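Chapter 2
Connectors, Caps and Housings

Learning aims

By the end of this chapter the student should be able to name the main parts of a round cable connector, tell apart the ways in which a cap may be held on a housing, and prepare a cable end for joining. The practical work in the second half of the chapter assumes that the safety rules in the opening chapter have been read and signed.

2.1 Introduction

Most faults in small electrical equipment are found where one part meets another. A length of cable lying undisturbed in a duct may serve for decades. The same cable, bent sharply where it enters a housing or pulled each time a cover is removed, may fail within a season. For this reason the course deals with joints before it deals with circuits.

A round connector has two halves. The half fixed to the equipment is called the housing in this book, although some makers call it the shell or the receptacle. The half fixed to the cable is called the cap when it only closes the opening, and the plug when it also carries contacts. Students will meet all of these words in workshop papers and should learn to use them with care. A stores request for a cap will not bring a plug.

Housings are made in many sizes. The training workshop at Brikach keeps 17 patterns in regular use, and the drawers are labelled by the width of the opening, measured across the inside of the rim. The outer width is of little help, as two housings with the same opening may have walls of very different thickness.

2.2 Ridges, threads and grip

The outer wall of a cap or housing is often ridged. Ridges may be there to give the fingers a hold, to add stiffness, or to act as a true screw thread, and the three cannot always be told apart at a glance. A thread climbs as it goes round the wall. Grip rings are separate circles, each meeting itself. The student should follow one ridge with a fingernail for a full turn before deciding which kind it is. Force should never be used to settle the question. 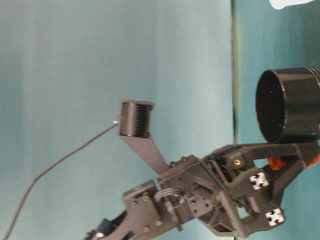
Where the cable joins the smaller part, the bend should be wide and even. A cable that hangs freely will usually find a suitable curve under its own weight, and this curve is a fair guide to how it should be laid when the work is finished. Sharp turns close to the joint are to be avoided, as is any twist put into the cable while the parts are being brought together.

Lykkegaard's workshop notes, used at Stougaard for many years, advise that the larger part be kept still and the smaller part brought to it. The open ends are lined up first and only then moved together. Chantharasri prefers that both parts be fixed for the first lesson, so that beginners may study the fit without having to hold anything. Either method is accepted in the course assessment.

2.3 Preparing the work

Each student will need one housing, one matching cap, a cable of 900 mm, a soft brush and a dry cloth. The inside of the housing should be brushed out before use, paying attention to the rim, where dust tends to gather. Solvents are not to be used on plastic parts.

Cable ends should be checked for loose strands and for marks on the outer cover. A damaged end is cut back and prepared again as described in section 2.4. Students should enter the drawer label of their housing in the record sheet before they begin.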